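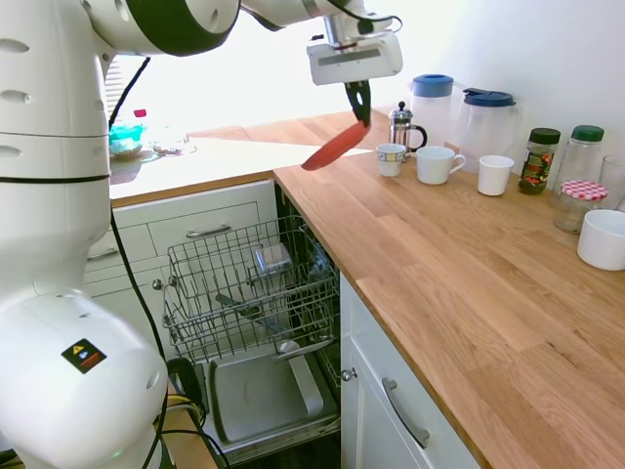

Slide 1. Good morning, and thank you to the Drutwood Tenants' Council for the invitation. My remarks this morning concern household water use and the results of the Skindden conservation program. The program enrolled 1,000 households, and most of the savings came from the kitchen. An open dishwasher, like the one on the slide, is where many residents told us their habits changed first. They stopped rinsing under a running tap and began scraping plates.

Print this page | E-mail this page

Slide 2. Pause for the chart. Participating households lowered their monthly use by 34 gallons per person. Please note that the figure excludes outdoor watering, which Marlene Gauthier will address after the break.

Slide 3. The rebate remains at $75 per unit. Applications are accepted through July at the Prondov office. Renters may apply with written consent from the owner.

Slide 4. Take questions on billing first. Refer meter disputes to the front desk.

This site uses cookies to improve your visit. By continuing, you accept our cookie policy.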